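This site uses cookies to remember your login and ticket filters. Accept / Manage settings

Filed under: Resolved tickets > Mail and sync > Jorura 

Calendar import stops at 500 entries

Opened by: Tincuța Ardeleanu
Date: April 11, 2023
Status: closed, workaround supplied

Exported a shared calendar from Wiris and imported it into Jorura. The export file holds 1,421 entries. Jorura reports "import complete" and shows 500. No error on screen. Same result in a private window and on a second account.

Log from the second attempt has 27 lines reading "date out of range, skipped". All refer to repeat bookings that begin in September. Removing them from the file made no difference to the total.

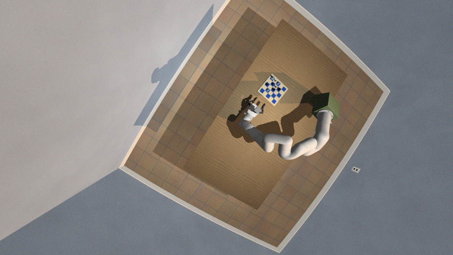 Support reply: the limit is per file and is applied before dates are checked. Split the export into files of 490 entries or fewer, leaving room for the header records, which count towards the limit. Import them one at a time and wait for the sync mark to turn green before starting the next.

Update from customer: split into three files, all imported. Repeat bookings still missing. Time zone in Wiris was set to "floating". Changed to a fixed zone, exported those bookings again, imported without warnings. Total now matches.

Message wording passed to the Jorura team. Ticket closed.

Comments

dobre_fan: Same limit on the Dobre plugin. Splitting worked.

Zirnesska admin: Does the header count apply to contacts too?

pmk: Yes for contacts, no for tasks.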